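Guvosora Handling Practice Project
Progress report to the Nivar fund, period ending in June

You asked us in the last review whether the draft rules for shared workbenches are making the work safer or only making it slower. We said we would answer with something firmer than opinion. We are partway there.

The draft has 30 rules. We have now worked through all of them at the Dustard site and would keep fewer than half as written. Many repeat each other. Several tell the operator to "ensure adequate clearance" and never say how much, or who measures it. A rule that can't be checked should not be on a checklist, and we have marked these for removal unless the authors at Gallagher can give us a number to test.

Grip limits are the one section we would defend. Soft drink cans and snack bags are in the test set now, along with fruit, and the draft asks for a separate force limit for each class of item. The rule is dull and it is clear. Two people reading it set up the arm the same way, and we can't say that of the rest. 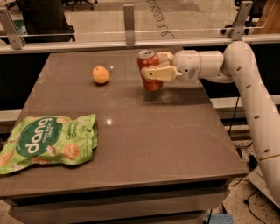 Report prepared by the bench practice group, Guvosora
Submitted October 1, 2022

The log so far holds 4,000 pick attempts. We would ask you not to read too much into that figure. Most were run by people who helped write our notes on the draft, and they know what the rules are meant to say even where the words fall short. A fair test needs operators who come to the text cold. We have asked Dustard for 5 and have been promised 2.

Cable routing still bothers us. The draft gives it one line, "cables shall be managed," and a signature box. Power leads on the floor near the base of an arm would pass or fail depending on who holds the pen. We have written a replacement that names a walking path and keeps leads out of it, and sent it to Gallagher. No reply yet.

Time cost: the full checklist takes about half an hour before a session. Operators sign the last page faster than anyone could read it. We don't blame them, but the signed sheets should not be offered to Nivar as proof that the checks were done, and we have stopped counting them that way.

Spending is within the agreed budget. The money set aside for outside training has not been touched, and we would like to move it to the cold-reader test. We need your approval for that before we book bench time.

Next period: finish the cold-reader runs, send Gallagher the marked-up draft, and drop the weekly compliance score from our reports.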